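2021-03-23

**Flumska revises handle standard for kitchen tools**

Flumska, the housewares trade body, has published the second revision of its dimensional standard for handles on spoons, spatulas and brushes. The text replaces the edition in force since January and applies to molded and turned handles sold through member retailers.

The main change concerns the neck, the narrow section between the grip and the working end. The previous edition set a minimum thickness at one point only. The revision requires measurement at 6 points along the taper, and the lowest reading is the one recorded. Sample size per batch is unchanged at 100 pieces.

The bending test has also been rewritten. A handle is now clamped at the neck and loaded at the free end for 1000 cycles. Whitening of the surface is recorded but does not count as a failure. A crack of any length does.

Lorkance and Valcárcel, which supply most of the molded handles covered by the scheme, have both confirmed that existing tooling can remain in use. Melex has asked for a longer transition period for its turned beech range, citing variation in grain near the neck. The request is under review.

"The old single-point reading passed parts that were thin a short distance away," said Rosângela Bezerra, who edited the revision. "Most of the returns we looked at had broken in that region."

Color and surface finish stay outside the scope of the standard. Two-tone handles are treated as one part if both tones are molded in the same material, and as an assembly if they are not. Assemblies need a separate pull test at the joint.

A rounded end on a long white form, narrowing toward the base: 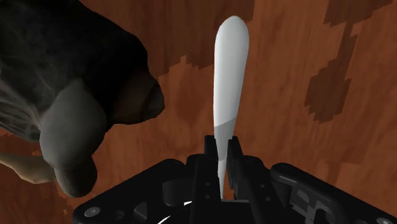 ## Transition dates

Batches molded before publication may be sold under the earlier edition until stock is used up. New batches must carry the revised mark on the packaging. Test houses should request the updated report form from the Flumska office.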